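An afternoon at the Zutley open day

Pronduscombe is not on the way to anywhere, which may be why Zutley could afford so much floor there. The bus drops you by a tyre place and you walk the last bit along a fence. I had a visitor badge by two o'clock and a biscuit shortly after.

Most of the ground floor belongs to Antwi, the project that teaches pairs of robot arms to do small household jobs. The teaching is done by example. A person steers the arms through the job, everything gets recorded, the table is put back as it was, and off they go again. The target for each job is 300 good runs. Cups on a mug tree had reached 129 on the day I came, and the young man giving the tour reported this in the tone of someone reading out a gas meter.

I had pictured something grander. The learning, such as it is, happens overnight on computers in another building, and what you get to watch is the homework being written.

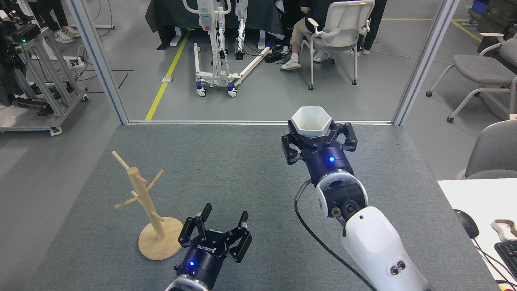 A run counts as good if the cup ends up hanging on a peg and nothing has been knocked over on the way. Fumbles are kept as well, in a separate pile, on the grounds that a machine that has only ever seen tidy work has no idea what to do when it goes wrong. I asked how big the fumble pile was. 41, for cups. Folding tea towels had its own figure, and our guide preferred to talk about the cups.

They also change things between runs – the stand moves a little, the cup starts somewhere else – so that the system can't just learn one path by heart. One of our party, a retired driving instructor by the sound of it, said this was exactly how he had taught reversing.

Upstairs was Zornholm, the labelling software, on four screens. Someone goes through each recording and marks where the reach ends and the grip begins. The library stood at 869 recordings across all jobs, and I watched one and a half of them being marked before I wandered off to find the tea.

Tea was in the corridor by the lifts. The mugs were on a tray. Next open day is in September, and you need to book for the upstairs part.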